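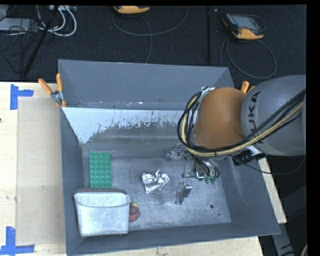 3.2 Oral rehearsal before writing

Students in the Lekota classes spoke each paragraph to a partner before writing it down. The teacher gave a short prompt, the pairs talked for 3 minutes, and writing began straight after. Most prompts asked for a description of an ordinary object or place, so that students who had arrived recently could take part without knowing much about the topic. A photo prompt such as Figure 2, with a green toy brick lying in a gray metal bin, calls for color words, the names of materials and at least one phrase of place. Students with very little English could manage "The brick is green" and stop there, while others went on to longer noun phrases and relative clauses.

Figure 2. Photo prompt for the description task.

We compared this routine with the one already in use at Flilumholm, where students planned on paper with a word bank and did not talk first. Both schools used the same prompts in the same order over 11 weeks, ending in May. Texts were typed up with the spelling corrected, so that raters would not be swayed by it, and each text was scored by 2 raters who did not know which school it came from. Where the raters differed by more than one band, Reuter read the text and his score was used.

Texts from Lekota were longer on average, but the gain was uneven. Students at the lowest level wrote more sentences of the same kind, often repeating a frame they had just said aloud. Students at the middle level used more linking words, mainly "because" and "so" - and these were also the words heard most often in the recorded talk. At the highest level we found no clear difference between the schools. Several of these students told their teacher that they would have liked to begin writing sooner.

The length of the texts limits what can be said about organization. Few went past 200 words, and a text of that size gives little room for paragraphing or for a developed argument. We therefore report scores for vocabulary and sentence structure only, and leave organization to the longer essays discussed in Section 4.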